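Retagging the Zernel reading list

November 16, 2020

The reading list I keep for the Zernel training program reached 309 entries last week, and the tags had stopped being useful. I spent four evenings redoing them. These are my notes on what changed, mostly so that I can find them again when I have to do this a second time.

Where it started

The list began as a spreadsheet that Oisín Gilmartin put together for people teaching adult evening classes. It had a title column, a link column, and a column called "Notes" that held everything else: reading level, license, whether the link needed a login, and sometimes a phone number. When I took it over I moved it to Zirkano, which stores each entry as a record with fixed fields and lets you attach as many tags as you want.

That last part caused the trouble. Every person who added an entry could also add a tag, and the form did not suggest existing ones. By this fall there were "assessment," "assessments," "Assessment tools," "testing," and "tests (printable)." A teacher who clicked on one of them saw a fifth of what we had and assumed that was all of it.

Counting the tags

I exported everything to a text file and sorted it. After folding upper and lower case together there were 58 distinct topic tags. Many were used exactly once. A few were used on nearly every record, so filtering on them did almost nothing. "Education" was the worst of these and I deleted it without asking anyone.

The rest I sorted by hand into groups. My rule was that two tags belong together if a person looking for one would be annoyed to miss the other. "Lesson plans" and "unit plans" went together under that rule. "Reading level" and "literacy" did not, although Igor Hubáček argued for it, and I may yet come around to his view.

I ended up with 10 top-level subjects. Anything more specific than that now goes into the summary field, where the search box can reach it.

Subject, format, and level are separate things

The old tags mixed up three kinds of information. "Algebra" is what a resource is on. "Video" is what form it comes in. "Beginner" is who it is meant for. With all three in one list, a record tagged "video" looked like a record with a subject, and the browse page put it next to algebra.

I split them into three fields. Subject takes one or two values. Format takes one. Level takes one, with "any" allowed. The form now refuses to save a record if any of the three is blank. I expected complaints and have had one, from Igor, who wanted a format called "mixed." I said no at first and then found eleven records that could not be described any other way, so it exists now.

The browse page lists subjects alphabetically, with a short line of text under each. Format and level appear as filters on the left side. Filters combine with "and" between fields and "or" within a field. If you pick two formats and one level, you get records in either format at that level. Zirkano does the opposite by default, and the setting to change it is under Display, not under Search.

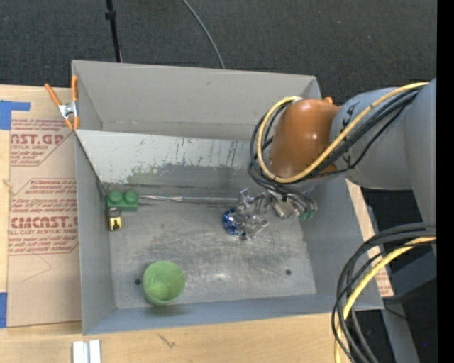 Dead links

While I had the export open I ran a link checker over it. The checker sends a request to each address and records the response code. It flagged 48 links. I opened every one in a browser and sorted them as follows.

Moved, with a working page at a new address: I updated the record and left the date added alone.

Gone, but with a copy in a web archive: I pointed the link at the archived copy and put "archived" in the access field.

Gone with no copy: I hid the record. I did not delete it. If the publisher brings it back, the summary is still there.

Not dead at all: several sites refuse requests from anything that does not look like a browser. The Baxter handouts all failed for this reason and all of them open fine. I added their domain to the checker's skip list and will test those by hand twice a year.

One more case does not show up in any checker. The page loads, the code is 200, and the content has been replaced by a sign-up form. I only caught these by looking. If you keep a list like this, plan on opening every link yourself at least once a year.

Summaries

A summary should let a reader decide whether to click. Many of ours were copied from the publisher's own front page and said things like "a comprehensive solution for today's learner." I rewrote the worst ones using a fixed order: what it is, who it is for, how long it takes to use, what it costs. Two sentences is usually enough. When I did not know how long something took, I left that part out.

Oisín's original notes turned out to be better than most of what replaced them. His entry for the Nikex grammar packet read "dull, accurate, prints well." I put it back word for word.

Still to do

The author field is a mess. Some records have a person, some have an organization, and some have the name of whoever submitted the link. I need to decide which of those it is for before I touch it.

Old bookmarks to tag pages now land on the general browse page. Zirkano can redirect them one at a time but has no bulk option that I can find. If you know of one, leave a comment.

Records also need a "last reviewed" date that is separate from "last edited." At present, fixing a comma makes a record look fresh. I have added the field and it is empty on everything except the entries I opened during the link check.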